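Fliltik side table, natural finish
Reviewed by Delia Jitaru, 2 Mar 2025

I bought the Fliltik in November to replace a glass table that showed every fingerprint. It is a plain light wood table with straight legs and square corners, sold by Taltico in two finishes. Mine is the natural one. Delivery to Draltport took longer than promised, but the box arrived undamaged.

Assembly took me 30 minutes on my own. The legs bolt on from underneath and the key is in the bag with the bolts. One bolt was stiff and I had to take it out and start again. It stands level on carpet and doesn't rock when you lean on a corner.

The grain is easy to see and the colour is close to honey. There are seams across the top where the pieces of wood meet. I can feel them with a fingernail, but a cup or a bowl sits flat on them. There is a faint logo pressed into the top near one corner, and I would have preferred it underneath.
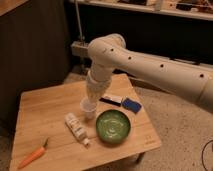 Does the top need oiling?

The leaflet says it comes sealed and only needs a damp cloth. I have followed that so far and haven't put anything on it.

Cleaning has been simple. Dried toothpaste came off with warm water. A tea ring left overnight took a bit more rubbing and there is still a slight mark if the lamp is on low. A glazed bowl dragged across the top left a fine scratch, so I now lift things. My neighbour Berwyn Jenkins has the darker finish and says scratches show up more on his.

The size suits a small room. There is space for a bowl, a cup and a few odds and ends, but it would be tight for two people eating dinner.
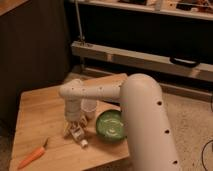

In the evening, under a warm bulb, the wood looks a good deal more orange than it does on the Taltico website. If you are trying to match other furniture, ask for a sample first. They sent me one free, in 3 days.

Good points: steady, easy to wipe, simple to build.
Bad points: logo on the top, marks if you leave tea on it, slow delivery.

I would buy it again at the sale price, but probably not at the full one.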